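Thread: my first season of hillclimb at Salholm, for people who ask me if they should try 🧵

4/6/25

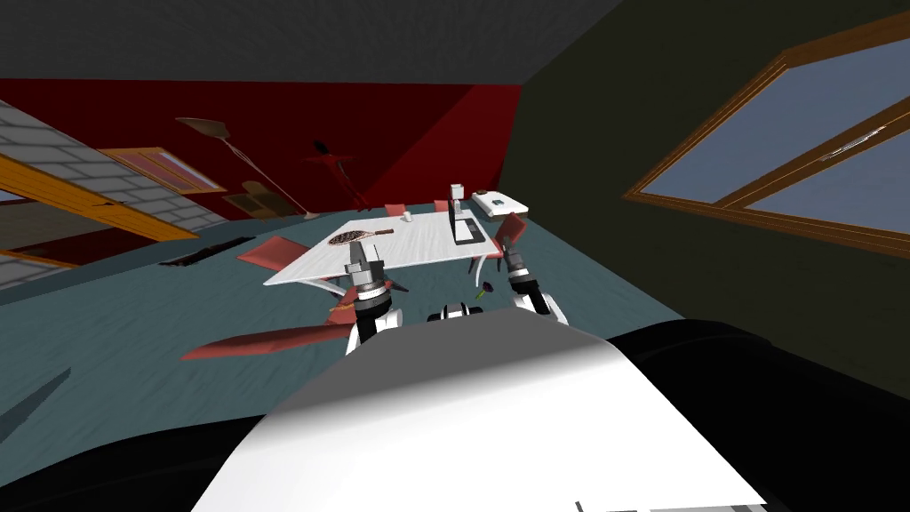
1/ I am driving a small hatchback, 69 horsepower when it was new. It is the slowest car on the entry list and I am fine with this.

2/ Salholm is a short hill. You have only 2 practice runs, then the timed ones. So please walk the road in the morning. I did not walk it the first time and I braked much too early in every corner.

3/ The tires matter more than the engine. I bought a used set from Plirden for 50 a piece and they still have good rubber. Ask for the date code before you pay.

4/ Scrutineering: they refused my battery clamp. I had to borrow one from the next car in the paddock. Bring a spare clamp, tape, and a tow strap in a bright color.

5/ At Skirkisthorpe the start is on a slope and my handbrake was weak. The car rolled back over the line. They let me line up again, but my hands were shaking after.

6/ Somebody asked about the seat. It is a Poduval, second hand, with a new harness. The harness has an expiration date, so check it.

7/ My best improvement this year is about 12 seconds, and most of it came from the second corner at Salholm.

8/ Next big job is the gearbox, third gear makes a noise I do not like. I want to have it finished before November. If you know where to find synchro rings for an old five speed, please write to me.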